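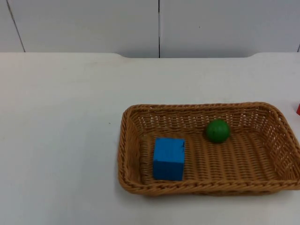
I was still pulling my wellies on when the bass started, which is how most of my mornings at Vorham began. The festival sits on a sloping bit of farmland above the river at Careck, and if you camp anywhere near the bottom hedge (as I did, like a fool) you get the soundcheck through your pillow.

I'd bought my ticket back in May purely because Pao-chu Lai was on the bill. I first heard her on a late-night radio show, playing this slow, rolling house with bits of hand drum tucked underneath, and I've been boring my friends about her ever since. She was down for two sets: a sunset one on the hill, and a second in the Cosgrove tent, starting at an hour when I'm normally asleep with a book on my face.

The sunset set was lovely. People lay about on blankets, a few got up, and by the last half hour the whole slope was moving. But the tent! It was packed and boiling and she played for well over two hours, faster and stranger the longer it went on, and at one point dropped everything down to a single kick drum and just left it there until people started shouting. I lost my hat. I'd like it back, if anyone's got it (green, corduroy, a bit chewed).

Vernari followed her and had a hard job of it. They're a duo from up the coast with a lot of old synths and not much small talk, and the first few tracks felt stiff to me. Then the singer took her shoes off and it all loosened up. I've played their album on the bus every day this week.

Some grumbles. The queue for water was too long, the shuttle back to Careck station stopped earlier than the website said, and 82 pounds for a day ticket is a lot when the bar wants what it wants for a cider. The noodle van by the gate was worth every penny, mind you, and I went back for the aubergine one twice.

Camping tickets for next summer go on sale in the autumn. I'm pitching at the top of the hill this time.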